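Cavham Materials Recovery Study
Progress report to the Rafferty Fund, Jul 13, 2020
Prepared by Eoin Brophy

Work in this period covered the second round of household sampling and the moisture tests held over from January. All 48 streets in the Cavham sample have now been visited. Contamination in mixed paper remains the main concern, with food residue the largest share by weight.

The Stelach laboratory returned results for 400 samples. Another 20 were rejected for missing labels and will be collected again at no cost to the grant.

Évan Brunet has revised the sorting guide. Coated cardboard is now recorded separately from plain cardboard – the earlier guide combined them, and the two sets of figures cannot be compared directly. 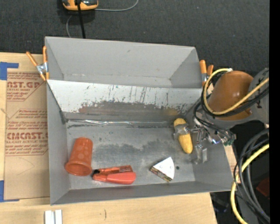

Spending is roughly in line with the plan. The transport line is over budget after extra trips to Zunedby, and we request approval to move the unspent printing money to cover it. The draft tables will follow in the next report.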